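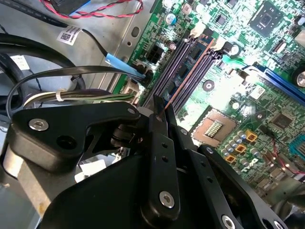 Per-part success or whole-machine success for a disassembly policy?

Posted in Robot Learning > Evaluation

hesex_lab
We are training an imitation policy to take parts out of desktop PCs and put them in a printed fixture next to the case. The parts are memory, processor, hard drive and one expansion card. The training set is 694 teleoperated episodes, and most of those cover one part each. Only a small share are full runs where the operator does all the parts in a row.

For the evaluation we ran 28 full runs on machines that were not in the training set. If I score each part separately, the numbers look decent. If I score a run as a success only when every part ends up in its place, the number is very low, mostly because of the memory. One module often stays in the slot because only one latch was opened, and then the arm goes on to the next part anyway.

My advisor wants one number for the abstract. A paper I am comparing with (the Grareo baseline) gives per-part success only, and I can't tell from the text whether they reset the machine between parts. Which number is the right one? And do I count a part as attempted if the policy never gets to it?

Tags: evaluation, imitation learning, long-horizon, disassembly

Khải Phùng
Accepted

Report both, and say in the text exactly how each one is computed. They measure different things and you can't get one from the other, as the parts are not independent. A failed memory pull can leave the arm in a pose the policy has not seen, and the processor attempt then starts from there.

This is the procedure I would use.

1. Fix the order of the parts before you start and write it down. If the policy picks its own order, log that order for each run.

2. Define the end state of each part by where it is, and judge it from the fixed camera. A part is done when it is out of the case and seated in its own place in the fixture. Out of the case but lying on the bench is a separate category. The fixed camera should have both the open case and the fixture in view, so that one still at the end of the run is enough to score it.
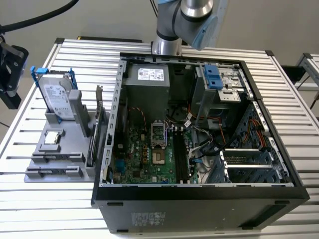

3. Count every part in every run, including those the policy never reached. Mark them "not reached" and put them in the denominator for the full-run table. If you drop them, a policy that stalls early gets a better score on the late parts.

4. Run a second, shorter test where a person sets up the machine by hand before each part. This gives you per-part success with a reset. It is the number you can compare with a baseline that resets, if you can confirm that it does. Write to the authors and ask.

5. Have a second person score the stills without knowing which checkpoint they came from. List the disagreements.

On the abstract: use the full-run number if the claim is that the system takes a PC apart. If the claim is about part removal, use the per-part number and put the word "reset" next to it. With 28 runs the interval on either number is wide, so print the interval too.

Your latch problem deserves its own row. I would split memory into "latches opened", "module out" and "module placed". The wrist camera is better for the first of these. For the last one, take a wrist still at the fixture after each placement.
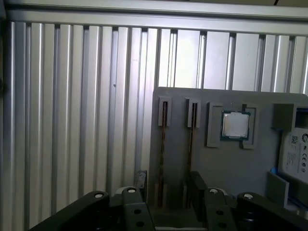
Wrist camera at the fixture: two modules in the slot holders, processor in its cradle.

maltura_dan
We just used average parts completed per run. Reviewers were fine with it. Easier to explain than two tables.

chu_r
Average parts completed is OK as an extra column, but it hides which part fails, and that is your main finding. I would also check the data before arguing about the metric. We had a similar latch failure, and it got better when we collected 400 more short episodes that all started with one latch open and one closed. Train at least 5 seeds if you can afford it. Our spread between seeds was larger than the difference we had been planning to write up.

hesex_lab
Thanks. I will do both tables and split the memory row. Seeds will have to wait until the cluster is free in July.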